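TETHOLM, July 13, 2024 – Port authorities have suspended passenger service between Tetholm and the outer harbor at Nonus after the ferry Bhatia lost power with 531 people aboard and drifted toward a sandbar before tugs brought it under control.

No deaths were reported. The Tetholm Port Authority said 17 passengers were treated for minor injuries, most of them from falls on the stairways when the vessel turned sharply in the swell. Two crew members were taken to the hospital and have since been released.

The Bhatia left Tetholm shortly after noon on its regular crossing. According to the authority, the engine room reported a loss of electrical supply 40 minutes into the trip, and both main engines shut down within moments of each other. The captain ordered the anchor dropped, but it did not hold at first on the soft bottom near the channel entrance.

Two harbor tugs reached the ferry within the hour and held it clear of the bar until a tow line could be made fast. Passengers were told to put on life jackets and gather on the upper deck. They remained on board during the tow and went ashore at the Nonus terminal in the late afternoon.

"The crew followed the procedures set down for a total loss of power, and the passengers followed the crew," said Kathleen Cronin, harbor master for the authority. "The cause of the failure has not been established. The vessel will not return to service until it has been."

The ferry is operated by Plesix, which holds the contract for all passenger crossings on the route. In a written statement, the company said it was cooperating with investigators and had handed over the ship's maintenance records. It declined to comment on whether the electrical system had been examined during the vessel's last dry docking in February.

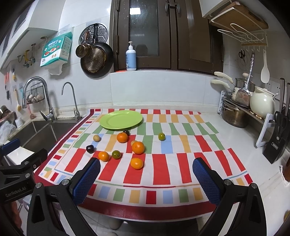
*Oranges, plums and other fruit with a green plate on a patterned tablecloth.*

The suspension applies to both ferries on the route. The second vessel, of the same design and fitted with the same type of switchboard, was recalled to Tetholm as a precaution and will be inspected at its berth. The authority gave no date for the return of service.

The line carries more than 2,000 passengers a day in the summer season, many of them residents of Nonus who work on the Tetholm side. The coastal road is the only other connection between the two harbors, and the trip takes nearly three hours by car. Extra buses will run from the Tetholm terminal every 90 minutes between 6 a.m. and 9 p.m., and ferry passes will be accepted on board.

Freight service is not affected. Cargo for Nonus is carried by a separate operator – chiefly food, fuel and building supplies – and the authority said deliveries would continue on the normal timetable. Medical transfers will be handled by the harbor patrol.

Investigators began interviewing the crew on the evening of the incident and have removed a data recorder from the bridge. A preliminary report is expected to cover the sequence of alarms in the engine room, the condition of the emergency generator and the time taken to deploy the anchor. The authority said the report would be made public.

Passengers who left luggage or vehicles on the Bhatia may collect them at the Nonus terminal on presentation of a ticket or other proof of travel. Plesix said unused tickets would be refunded in full and season passes extended by the length of the suspension. Claims for damaged property should be submitted to the company in writing.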